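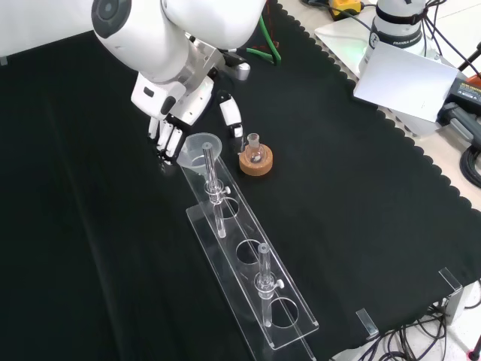 A reader in Gisesholm wrote in that she had canceled the same streaming service three times and was still being charged for it, once through the TV, once through her phone, and once through the cable bill. I laughed, and then I went and checked my own statements, and oh dear. Nineteen dollars a month for a channel we signed up for to see one miniseries!

So this month's household tips are all for the living room, and for that drawer where the remotes end up.

Start with a plain sheet of paper. Write down every service, which email address it uses, and the day it renews. Tape it inside the TV cabinet door (ours is written on the back of an old Wavville calendar page, and it works beautifully). When you cancel one, look for the confirmation email before you cross it off, and if you signed up through a phone, do the canceling on that same phone.
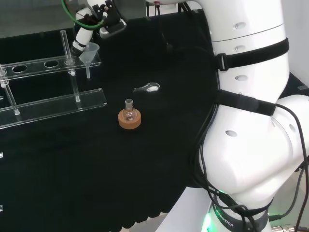 Then pick one or two services to keep and let the others take turns. We save up the long dramas for November, when it gets dark early and everybody wants a blanket anyway, and we drop that service again once we've finished. Your watch list is often still there when you come back, but jot down the titles on your sheet just in case.

While you have the cabinet open, take the batteries out of any remote you haven't touched since last year. Wipe the buttons with a barely damp cloth, and go around the edges with a dry cotton swab.
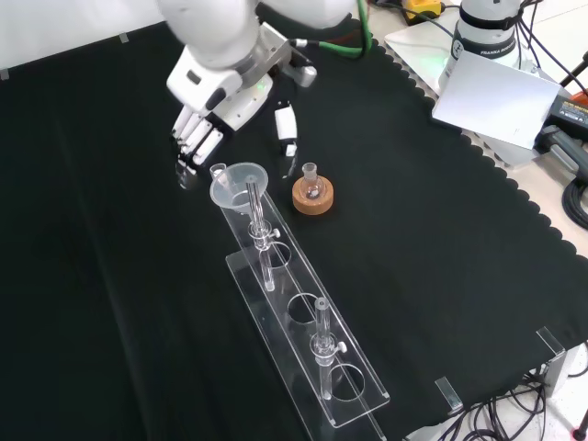 The streaming box likes a little attention too. Pull it forward so the air can get around it, dust the vents with a soft paintbrush, and unplug it for a minute if the menus have gotten slow. I do ours on the same evening I go over the sheet, usually with a cup of tea going cold on top of the bookcase.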